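Prasell Surgical Skills Center
The fall suturing course opens in October. Over the coming posts we will outline what participants can expect from the program. (1/5)

Prasell Surgical Skills Center
Session one covers thread handling: length, slack and where to park the tail before the next bite. Participants who have completed the Sirkeo online module may go directly to session two. (2/5)

Prasell Surgical Skills Center
Instruction is led by Waltraud Kröger. Her teaching notes return often to one point -- keep both instrument tips in view before closing on anything. Her notes are available at the front desk and in the Wurnero reading room. (3/5)

Prasell Surgical Skills Center
Session two turns to working close to tissue with two instruments and a long suture.

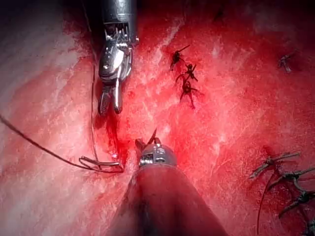
Two instruments at the tissue surface, with dark suture thread at left.

(4/5)

Prasell Surgical Skills Center
Applications are accepted through the education office, extension 639. Please state your specialty and any earlier suturing coursework. Doors open at 7:30 a.m. for both sessions. (5/5)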